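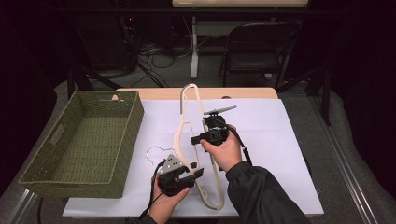
A cream-coloured plastic clothes hanger held over a sheet of white paper, with an olive-green woven basket to the left.

A clothes hanger, also called a coat hanger or simply a hanger, is a household article on which a garment is hung so that it keeps its shape and does not crease. In its plainest form it has a hook at the top, for hanging over a rail or peg, and two sloping arms that follow the line of the shoulders.

Materials

Wooden hangers are the heaviest of the common kinds and are generally kept for coats and suits. Wire hangers, bent from a single length of metal, are thin and cheap and take up very little of the rail, though they will leave a mark in the shoulders of a good jumper if it is left on them all winter. Plastic hangers came into most homes later and are now found in nearly every wardrobe - they are light, smooth enough not to snag, and easily wiped clean.

Shapes

Beyond the ordinary shoulder hanger there are hangers with a bar for trousers, hangers with clips for skirts, padded ones for silk and knitted things, and small ones for children's clothes. Many people keep a few of each, and a fair number end up with a tangle of odd ones at the bottom of the wardrobe.

Storage

Spare hangers catch on one another very readily, and are best kept all facing the same way, either at one end of the rail or in a shallow basket or box. In his household handbook Airing and Folding, Guido Sorrentino recommends sorting them by material each August, before the winter coats come out again, and he gives 3 pages to the untangling of wire ones.

See also

Clothes peg
Trouser press
Wardrobe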